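# Seda beeswax polish, 170 g tin

We've been selling this polish since before we had a proper shop, and it's still the thing people come back to Mestholm for, often years later and with the old tin in their hand! Nhi Tạ makes it in small batches from English beeswax, carnauba and a little orange oil, and it smells lovely without taking over the room.

It's meant for bare, oiled or previously waxed wood: tables, chairs, bread boards you no longer cut on, the banister everybody's hands go down. You can use it over old varnish too, though do try a hidden corner first (the underside of a shelf is ideal). Please keep it away from suede and anything painted with chalk paint you'd like to stay pale, as it will deepen the colour a shade or two.

Put on far less than you think you need. A scrape on a soft cotton cloth will do a chair seat. Rub it in along the grain, go and have a cup of tea, and come back to buff it after 8 minutes or so of the kettle and the biscuit tin. If it drags, you've put on too much, and a clean cloth and a bit of patience will sort it out.

- **Size:** 170 g, in a screw-top tin
- **Also sold as:** 80 g travel tin
- **Scent:** light orange
- **Keeps for:** years, with the lid on, away from the radiator

In January the wax gets very firm in our storeroom, and may well in yours. Stand the tin somewhere warm for an hour and it'll come round nicely. Refills are poured to order, and you're welcome to post your empty tin back to us.
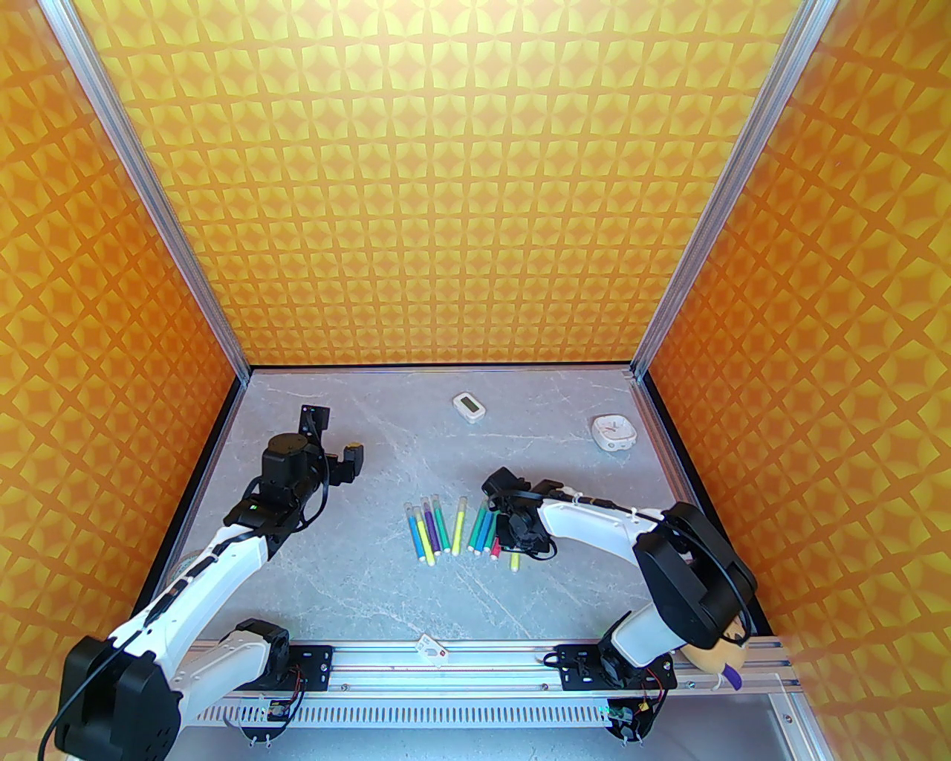
Hiếu Cao writes that the small tin did a whole set of dining chairs with plenty left over, and that he'd like it unscented as well, please, for his mother's sewing box.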